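Small Apartments, Big Claims: My Semester Looking at the Privlow Building
Final project report, Housing and Neighborhoods

I picked the Privlow because I walk past it twice a day and the banner out front drives me a little nuts. It says "room for everything you own." Does it, though? My plan was to compare the floor plans with what tenants told me about storage, laundry and plain old counter space (the stuff brochures skip!).

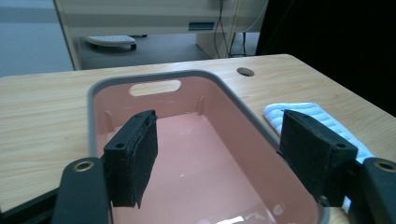
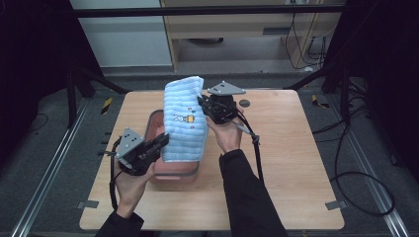
Pink basket on a light wood table, with a light blue towel in the second photo.

What I looked at

I used the sales brochure from Oltov, the developer, plus the listings that Avix had up in October. Then I put a short survey in the lobby of the Privlow and another one at the Sotiropoulos, the older rental block across the street. The biggest unit I found in the Privlow listings was 800 square feet, and the cheapest studio was going for $1567 a month before parking.

What I found

Closets came up way more than rent did, which I did not see coming. Most studios at the Privlow have 2 of them, but one is mostly filled by the water heater, so people end up with coats on the backs of chairs and bins under the bed. At the Sotiropoulos the kitchens are dated and the elevator is slow, but there are lockers in the basement and tenants love them. One person wrote "I would fight for my locker" and underlined it!

Laundry was more of a toss-up. Privlow tenants like having machines in the unit, but they also complained that there's no place to fold anything.

What I'd change

My survey left out parking completely, and I got three angry notes about it in the margins. I'd also leave the forms out over a weekend, when people aren't rushing to work. The blank survey and my marked-up floor plans are in the appendix.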